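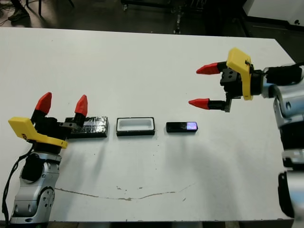
By the Orar team at Telent | Vellwood | 6 Aug 2020

Okay, so we've paused Orar, our two-arm bench system, and I'd like to tell you why myself. On run 288 the left arm lost its grip signal and didn't stop. It kept on going as if everything was fine — not what you want from a machine working near people! The right arm did stop, I'm happy to say. No one was hurt.

I went through the logs and found the same signal dropping out 34 times in August. We blame a loose connector (ours, not a supplier's). Every unit running software 755 is affected, so please switch yours off at the wall and leave it off. 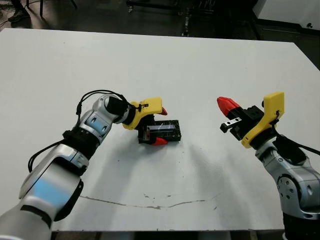
Orar's left gripper holding a small black part over the bench.

The fix makes both arms stop together when either one loses its signal. Urban, our testing partner, is checking it now — 3024 runs before I'll sign off. Questions? Call the Telent front desk in Vellwood and ask for the Orar team.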